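Grorkeck base in Satus (Larkmont room): heading drifts after every reset
Simulation and Setup > Mobile bases

mossybracket wrote:
Hi everyone, long-time reader, and I finally have something worth asking! I'm setting up our Grorkeck base in Satus, in the Larkmont living room, before we let the real one loose on a real floor.
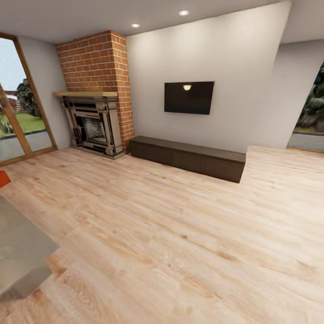
pallet_jackie wrote:
Before you touch anything else, go look at what your reset does to the wheel encoders. Mine put the base back at the start pose and left the old encoder counts sitting there, so every run began with a little lie in it. Welcome, by the way!

mossybracket wrote:
Thank you, and sorry, I hit post before I'd finished (my coffee hadn't kicked in yet). Let me give you the rest. Mast camera is at 105 cm, controller is ticking at 50 Hz, and the base drives out across the open floor, turns, and comes back to where it started. First run is lovely. Then I reset, and from there the heading goes off a bit more every time. I did seven runs in a row last night and by the last one it was nearly 13 degrees out, and it was happily planning a path straight into the media cabinet under the TV. The wheel radius and track width I took right off the sheet that came with the base, and I measured the real one too, and they agree.

oldgreasegun wrote:
I'm going to be the grump and say floor contact. People leave the friction on whatever the room shipped with and then chase ghosts for a week. You've got boards over most of that room and a rug off to the left, and if your start pose has one wheel on the rug you'll get a pull that looks just like bad odometry. Put the base out in the middle of the boards, set the friction by hand, run it again. I look after two of these bases at work and the caster on them is touchy about surfaces, in simulation and out of it.

pallet_jackie wrote:
With all the love in the world, grease, friction doesn't add up from one run to the next. If it were the rug, every run would be off by the same sort of amount, give or take. This one grows. Growing means something is being carried over.

oldgreasegun wrote:
It can grow if the reset puts the base down a hair crooked each time. Seen it. The pose gets restored but the caster stays swiveled wherever it was, and the first push kicks the whole thing sideways.

pallet_jackie wrote:
Okay, that's fair, and I hadn't thought about the caster. That's still the reset, though, so I'm claiming half a point!

quietcoupling wrote:
Jumping in about a different thing. If you're correcting heading with the depth camera, be careful in that room. There's big glass at both ends, and depending on your sensor settings the rays will either stop at the glass or sail out to the garden. Ours sailed out, and the scan matcher kept trying to line the base up with the shrubbery. I gave the glass its own collision layer and told the sensor to treat it as solid. The real sensor won't be so polite about glass, so we do a second pass later with it switched back. The brick on the chimney gives you nice firm corners to match on, if you need something to lean on.

mossybracket wrote:
Oh, that's such a help, all of you. Quiet, I'm on wheels only for now with no matching, but I'm copying that into my notes for next week.

So here's what I tried over lunch. I moved the start pose well clear of the rug first, to be fair to grease, and the drift was still there, maybe a touch smaller, though I wouldn't swear to it. Then I had the reset zero both encoder counts and the odometry together, and the heading stayed put from one run to the next. There's still a small kick right at the start, to the left mostly.

oldgreasegun wrote:
There's your caster.

pallet_jackie wrote:
Ha, yes, let him have that one. Set the caster joint angle in the same reset call, and do it before you place the base. If you do it after, the solver shoves the base over while the joint settles and you'll be back here tomorrow.

mossybracket wrote:
Doing it now. Does anyone know if the Ogunleye caster bracket uses the same joint name as the stock one? The real base has the Ogunleye part on it, and I'd like the model to match before I go any further.

quietcoupling wrote:
Different name on ours, and the trail is a bit longer too, so measure yours and change both. Look in the model file under the rear link. I'll post our values when I'm back at my desk.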